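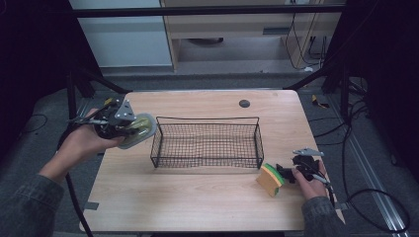
Photo: Lejla Gashi

How to sort out your household paperwork (and keep it sorted)
By Mimoza Janevski
May 2019

I put this off for years. We had paper in the hall drawer, paper on top of the microwave, paper in a carrier bag behind the bedroom door that moved house with us twice without once being opened. Then my boiler packed up, I needed the guarantee, and I spent an entire evening on the floor finding everything except the guarantee (I did find a parking fine from a city I don't remember visiting).

So I did the lot over a rainy weekend, and lots of you asked how when I mentioned it on the blog, so I've written it all down.

What you'll need

Something open-topped to use as an in-tray. A wire mesh basket is fine, so is a shoebox lid.
A box file or a concertina folder with labelled pockets
Plastic wallets, the cheap thin ones
A pen that works on plastic
A bag for recycling and a separate bag for shredding
A big clear surface, or the floor if you haven't got one

I bought a Leemans concertina file with 8 pockets and it has been plenty for the two of us. If you've got children, or you run a business from home, go bigger. Don't buy anything else until you've finished! I came home with a set of matching magazine holders before I started and they've ended up full of knitting patterns.

Step 1: Get every bit of paper into one place

Go round the whole house. Drawers, handbags, the car, coat pockets, the cookbook you use to press important letters flat and then forget. Don't read anything yet, just carry it all to your table and put it in a heap. The heap will look horrible. Mine slid off twice and the cat got in it.

If you come across a photo or an old birthday card, put it in a separate carrier bag and tie the handles. I lost an hour to a letter from my gran before I learned that one.

Step 2: Do a very fast first sort

Pick up one piece at a time and put it on one of these piles:

Do something (bills to pay, forms to send back)
Keep
Shred
Recycle

You get a few seconds each. If you're dithering, it goes on Keep and you can dither later. Envelopes go straight in the recycling, and so do all those leaflets folded up inside the bank letters. You'll be amazed how much of the heap is envelopes and leaflets.

Anything with your name plus an account number, a signature or a date of birth goes on Shred. My shredder is an old Kusteck that takes a couple of sheets at a time and then needs a lie down, so I do mine in batches while the radio's on. If you haven't got one, soak the paper in a bucket of water overnight and squash it into a pulp. It's messy but weirdly satisfying, and my friend Radomir swears by it for the compost heap.

Step 3: Sort the Keep pile into groups

Now slow down and make a cup of tea. Here are the pockets I use, and you can swap them about to suit:

House (rent or mortgage, council tax, anything to do with repairs)
Money (bank, savings, pensions)
Work and tax
Car
Health
Insurance
Guarantees and receipts
Us (certificates, passports, the cat's vaccination card)

Try not to have a pocket called Miscellaneous. I had one to begin with and within a month everything was in it. If something doesn't fit anywhere, ask yourself what you'd be looking for on the day you needed it. The chimney sweep's certificate could be a receipt, but when I want it I'll be thinking about the house, so that's where it lives.

Step 4: Thin it out

Once things are grouped you can see the doubles. I had three copies of the same tenancy agreement and instructions for a toaster that died before we moved here.

Guarantees that have run out can go, with the receipts for them. Old insurance policies can usually go once the new one starts, though do hang on to them if there's a claim still rumbling along. Anything to do with tax needs more care, so check the current rules for your own situation before you shred a thing, especially if you're self-employed. Birth, marriage and death certificates, wills and property deeds you keep for good, no arguments.

For instruction manuals, have a quick look online first. Most of mine were there as downloads and I got rid of a stack as thick as a loaf. I kept the one for the oven clock.

Step 5: Wallets and labels

Put each set of papers in a plastic wallet with the newest at the front. Write on the wallet in plain words, the sort you'd shout up the stairs. "Gas and electric" is better than "Utilities" in our house. I also write the renewal date in the corner for anything that renews, and that one little habit has saved me money on the car insurance already.

Put the folder somewhere you can reach without moving anything. Mine was on top of the wardrobe for a fortnight and I filed precisely nothing. It's now on the shelf by the kettle.

Step 6: Set up your in-tray

New post goes into your basket or tray the minute it's been opened – not on the stairs, not under the fruit bowl. Keep it somewhere you walk past and keep it just for paper. Ours collected hair bobbles, a tape measure and half a packet of seeds in the first week, so I do have to be a bit stern with people.

I like an open one without a lid, as I can see when it's getting full. Once it's full, or once a month, whichever comes first, I tip it out and do steps 2 and 3 again on a very small scale. It takes as long as a pot of tea.

Step 7: The yearly clear-out

Pick a month when not much is happening. I do mine in August, when it's too hot to be out in the garden at midday anyway. Go through each pocket, take out what's expired, and shred it. That's all it is.

A few questions from the comments

Viorica asked if she should scan everything instead. You can, and I do take a photo of receipts on my phone as the ink fades on the shiny ones. But I'd still sort the paper first, or you'll just end up with a messy computer as well as a messy drawer.

Lejla wanted to know what to do with somebody else's papers, as she's helping her dad. Do it with him sitting there if you can, and don't shred anything on the first day. Put it in a bag, leave it a few weeks, then ask again.

And yes, I found the boiler guarantee in the end. It was in the boiler cupboard, taped to the inside of the door.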